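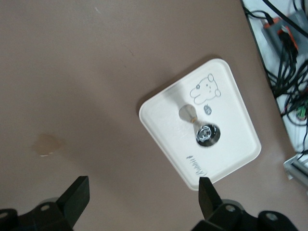
Department of Object Care and Storage Practice

Chapter 6
Small Clear Parts and Loose Grains
Hằng Tăng and Kiều Thái

Terms used in this chapter: carrier, contact point, fill line, free part, ground, grain, rest position, rim height, roll path, run-off, stray.

Before you start, review Section 3.4 (weighing in a closed dish) and the table of tray sizes at the end of Chapter 5. Readers who have not worked through the labeling exercises in Chapter 4 can still follow this chapter up to Section 6.5.

6.1 Scope

Chapter 5 dealt with parts that stay where they are put. A box, a book or a folded cloth has a flat face, and the face holds it in place. The parts treated here have no such face, or have one too small to rely on. They include spinning tops and other turned pieces, balls, beads, drops, and loose grains such as coarse salt or clear granules. Many of them are also clear or partly clear, and this affects how they are found, counted and checked.

Two separate problems are involved. The first is mechanical: the part moves when the surface is bumped or tilted. The second is visual: the part takes on the color of whatever lies behind it. A clear ball on a brown table looks mostly brown. A method that solves the first problem can make the second one worse, as when clear beads are set down on a thick clear mat.

Liquids are covered in Chapter 9. Powders fine enough to hang in the air are outside the scope of this book.

6.2 Carriers

A carrier is any open, shallow holder in which a part is moved or set aside. Trays, saucers, lids and low dishes all serve. For the purposes of this chapter a carrier has three working dimensions: the floor, the rim height and the opening. The opening is often wider than the floor, and in a tray whose sides are not parallel it is also wider at one end than at the other. The wide end is the pouring end only if the rim there is no higher than elsewhere. Check this by hand before use.

Rim height matters more than floor area. A rim of 2 mm will stop a bead that is pushed slowly, but it will not stop one that drops from the fingers and bounces. For dropped parts the rim should be at least as high as the part itself. Where a taller rim gets in the way of the hand, a soft liner may be used in its place, with the loss of contrast described in Section 6.4.

Printed and marked carriers

Plain carriers are preferred for counting. Many trays in daily use are not plain. They carry a line drawing, a maker's mark, or a name written by hand, and small dark marks of this kind are easily taken for strays when the tray is looked over quickly. If a printed tray must be used, place the parts away from the print and make the final check with the tray turned so that the drawing is at the far side. A handwritten mark should be copied into the record as read. If it cannot be read, enter "written mark, not legible" and do not guess at the name.

In the Ultis storeroom exercise, first-year students looked over 166 carriers, half plain and half printed, and noted every stray they believed they saw. Most of the false entries came from printed trays. Ink dots and the ends of pen strokes accounted for nearly all of them. The full worksheet is given in Appendix C.

6.3 Rest positions

Every solid part has at least one rest position, the position to which it returns after a light push. A ball on a level floor has no preferred one. A top has a small set of them. It cannot stand on its point without spin, so once it stops it lies over, touching the floor at two places: the point, and some place on the edge of its widest part. The line through these two contact points is the one about which the top will rock.

When a lying top is pushed it does not travel in a straight line. It rolls on its wide edge and swings around its point, so the path is an arc. The center of the arc lies near the narrow end of the top. It follows that a top laid with its narrow end toward the middle of a carrier will sweep the outer floor and may strike the rim, while one laid the other way will sweep a smaller area. The exercise at the end of Section 6.3 asks you to draw both cases.

A part made from unlike materials needs one more check. Where a light, partly clear piece and a heavier disc share a single stem, the balance point is close to the disc, and the part should be lifted there. Lifting by the light end puts a bending load on the stem and on both joints. Record the joints as part of the condition note even when they look sound.

Exercise 6.3
(a) Lay a top in a flat tray with its narrow end toward the center. Push the wide edge lightly and trace the roll path on paper.
(b) Turn the top end for end and repeat.
(c) Measure the widest distance swept in each case and enter both in your notebook.

6.4 Ground and light

The ground is the surface seen behind or beneath the part. For opaque parts, choose a ground that differs from the part in lightness. For clear parts this rule fails, and two others take its place.

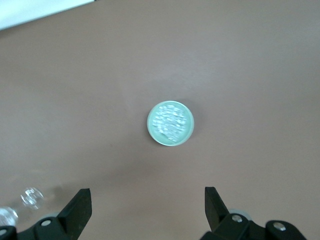 The first is that a clear part is found by its highlights and its shadow, so the lighting should produce both. One lamp, placed low and to one side, gives a clean highlight and a shadow long enough to see. Several lamps placed overhead wash the shadow out. A level of 400 lux at the table is enough for counting glass balls on a matte ground. Raising it adds glare before it adds detail.

The second is that the ground should be matte and of one color. A glossy ground reflects the lamp, and the reflection competes with the highlight on the part. Scuffs, stains and bits of dried residue should be noted before work begins, so that they are not counted later. A middle tone in brown or gray works well for both white and clear parts. Grultlow gray card, used in the exercises of this book, may be replaced by any matte card of similar tone.

Loose grains behave differently from single clear parts. One clear grain is hard to see. A mass of them looks white, because light is turned back at each of the many small faces. The change takes place over a depth of only a few grains, and for this reason the edge of a spill always looks smaller than it is. Sweep at least one hand's width beyond the last grain you can see.

6.5 Filling a round dish

Grains are held in a round dish where possible. A dish without corners empties cleanly, and a level fill can be judged from above by the band of bare wall left between the grains and the rim. This band should be even all the way around. If it is wide on one side and missing on the other, the grains have been heaped or the dish is not level. Tap the wall gently, wait, and look again.

The Juška fill line is set at three quarters of the inside depth. Filling above it saves space but raises run-off when the dish is carried. In a test with Vovura stacking dishes, a total of 1274 g of coarse salt was moved across a room in two ways. The dishes filled to the line lost about one grain in each trip. The dishes filled to the rim lost enough to be weighed, and the losses were greatest at the moment of setting down.

Keep balls and beads away from open dishes of grain. A ball that rolls into a full dish sinks partway, pushes grains over the rim, and is then hard to pick out by eye if it is clear. The two kinds of part should have separate carriers, set at least a forearm's length apart, with the balls on the side toward which the table slopes. Test the slope with a single ball before the rest are brought out.

Procedure 6.5
1. Note all marks on the ground.
2. Set the lamp low and to one side.
3. Place the empty dish and enter its weight.
4. Fill to the line, pouring from no higher than the width of your hand.
5. Check the band of bare wall from directly above.
6. Weigh again and enter the difference.
7. Sweep the ground and weigh the sweepings separately.

Sweepings are never returned to the dish. They are bagged, labeled with the dish number, and entered on the second line of the record card as shown in Figure 6.7.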